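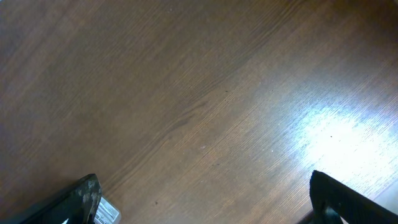
What belongs in a bathroom bin?
Things that get used in the same room, by the same people, often enough that somebody would miss them within a couple of weeks. Everything else is storage and goes elsewhere.

Household Organization, Unit 2: Small Containers
Handout prepared by Shirin Kordestani
Revised 01/05/2021

Read this before the practical. It replaces the April handout, which leaned too heavily on the Prinora booklet. I've kept two of the booklet's ideas and argued with the rest.

1. The claim

Most advice on toiletries starts with a purchase. Get clear bins, the advice goes, and the clutter will sort itself out. I doubt it. A clear bin lets you see what you own, and that's a real benefit, but a person who ignores a crowded shelf can ignore a crowded bin just as well. The booklet says that households using open bins "save time every morning." It doesn't say how much time, or who measured it, or what they were doing before. Please don't repeat the line in your written work unless you can find something to back it up.

What I will grant is that a bin moves in one piece. You can lift it out, wipe under it and put it back. For a shelf full of small things that is worth having.

2. Sorting before filling

Lay the items out on a table first. Leave space between them so you can pick up each one and read its label. Check the date if it has one. Close the caps.

Then group by shape before you group by purpose. I know the usual order is the reverse. But in a small bin the shape decides what will stay upright, and a "hair" section that keeps falling over into the "teeth" section is no section at all.

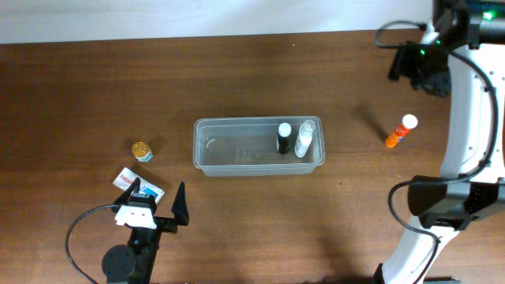 Fig. 1. Two bottles upright at the right end of the bin; jar, flat box and tube still on the table.

Tall items go at one end, against a wall of the bin. Squat jars can stand nearly anywhere. Flat boxes are the awkward ones. Laid down, they take up floor space and other things get piled on top; stood on edge, they need a neighbor to lean on. Tubes with wide caps may stand on the cap, although I wouldn't trust one in a bin that gets pulled in and out all day.

3. Choosing the bin

Measure the shelf, then the tallest bottle, then look at bins. Students do this backwards every term. The catalogs don't help: Hirkon and Sjöberg both give outside dimensions, and a rounded corner or a thick rim eats into the space you can use. Measure the floor of the bin on the inside. 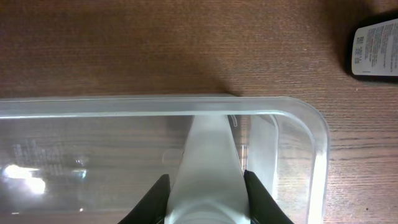 Clear plastic also shows every smear and every drip of lotion, so a bin chosen for looks will need washing more often than an opaque one. If it lives behind a cupboard door, ask what the clearness is doing for you. Sometimes the answer is a good one -- you can check from the side whether the small things at the bottom are still there -- and sometimes it's just how the bin looked in the store.

Lids: skip them for daily items. A lid is one more thing to put down somewhere.

4. Labels facing out

The booklet wants every label facing the front. Fine for a photograph. In use, bottles get turned each time they're put back, and I have yet to see the rule last in a shared bathroom. Turn the label out where two bottles look alike. Leave the others alone.

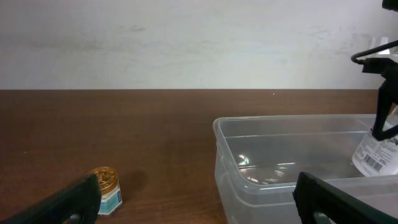
Photo: Tiina Kemppainen / Fluvdale course collection

5. For the practical

Bring one shelf's worth of toiletries from home and a bin you already own. Please don't buy one for this. Sort, fill and write half a page on what you left out and where it went. Then carry the bin across the room and back, set it down and note anything that tipped or slid.

Leave it in use at home until the next session and write down what moved. If the arrangement fell apart, say so -- I'd much sooner read that than a tidy account I don't believe.

Reading: Prinora booklet, the pages on open bins only. Mark any sentence that makes a promise, and bring your marked copy.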